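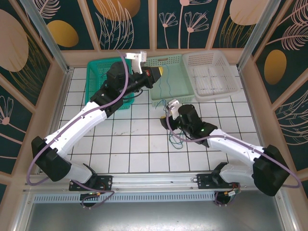 Der Schulgeldfonds der Grirkenari-Schule hat im ersten Förderabschnitt seine Arbeit aufgenommen, und ich darf Ihnen mit diesem Bericht den Stand vom 2020-10-10 vorlegen. Mit dem Zuschuss der Merkodent-Stiftung konnten wir den Familien, die das Schulgeld nicht oder nicht ganz bezahlen können, eine Ermässigung bewilligen. Ein kleinerer Teil des Geldes war für den Ruheraum der Nachmittagsbetreuung vorgesehen. Bei der Wandgestaltung haben die Kinder mitgeredet, und ihr Wunsch geht in die Richtung des dunklen Petrols mit den blassrosa gezeichneten Blumen und den goldorangen Ovalen. Einen Auftrag haben wir dafür noch nicht erteilt.

Stand der Anträge

Die Schule besuchen im laufenden Schuljahr 617 Kinder und Jugendliche. Alle Familien haben das neue Antragsformular zusammen mit dem Elternbrief erhalten. Das Formular hat nur noch zwei Seiten, früher war es deutlich länger und wurde oft unvollständig zurückgegeben. Herr Vasilis Todorova aus dem Sekretariat prüft, ob die Unterlagen komplett sind. Danach entscheidet Frau Kalliopi Atanasov als Schulleiterin zusammen mit dem Elternvertreter, Herrn Adebayo Odukoya. Die Namen der Familien werden für diese Sitzung entfernt. Bis jetzt ist uns keine Beschwerde über eine Entscheidung bekannt.

Die Ermässigung beträgt höchstens 400 Euro im Halbjahr für jedes Kind. Geschwister werden einzeln berechnet. Wir haben diese Grenze so beibehalten, wie sie im Förderantrag stand, obwohl manche Familien in diesem Jahr durch Kurzarbeit stärker belastet sind, als wir bei der Planung annehmen konnten.

Was sich verzögert hat

Drei Punkte sind nicht im Zeitplan.

Die Informationsabende in den Muttersprachen der Eltern konnten nicht als Versammlung stattfinden. Herr Sang-wook Heo hat stattdessen telefonische Sprechstunden eingerichtet. Sie werden gut genutzt, vor allem am frühen Abend, aber ein Gespräch dauert länger als gedacht und wir erreichen damit weniger Eltern.

Die Umstellung der Buchhaltung auf das Programm Sakent ist noch nicht abgeschlossen. Die Ermässigungen werden zur Zeit doppelt geführt, im alten System und im neuen. Bei der Ratenzahlung hat das zu falschen Mahnungen geführt. Die betroffenen Familien haben wir angerufen und uns entschuldigt. Der Mahnlauf ist für alle Familien mit offenem Antrag gestoppt.

Der Bodenbelag für den Ruheraum ist bei der Firma Kneževič bestellt, der Liefertermin wurde aber zwei Mal verschoben. Die Nachmittagsbetreuung benutzt deshalb weiterhin die Bibliothek, was für die älteren Schüler nicht ideal ist.

Verwendung der Mittel

Für die Ermässigungen wurde weniger ausgegeben als geplant. Der Grund liegt in der späten Rückgabe vieler Formulare; der Bedarf selbst ist nicht kleiner geworden. Wir rechnen damit, dass sich der Betrag im zweiten Halbjahr ausgleicht. Die Übersetzung der Elternbriefe war teurer als im Kostenplan. Die Differenz trägt die Schule aus eigenen Mitteln. Die Belege liegen geordnet im Sekretariat und können jederzeit eingesehen werden.

Nächste Schritte und eine Bitte

Nach den Herbstferien werden die restlichen Anträge behandelt. Herr Zlatko Vukčević übernimmt die Betreuung der Sprechstunden auf Kroatisch und Serbisch. Ausserdem möchten wir Sie bitten, die nicht verbrauchten Mittel für die Informationsabende in den Topf für Ermässigungen übertragen zu dürfen. Einen formlosen Antrag dazu lege ich bei. Für eine Antwort noch im Oktober wären wir Ihnen dankbar, damit die Familien ihre Bescheide rechtzeitig vor der nächsten Rate bekommen.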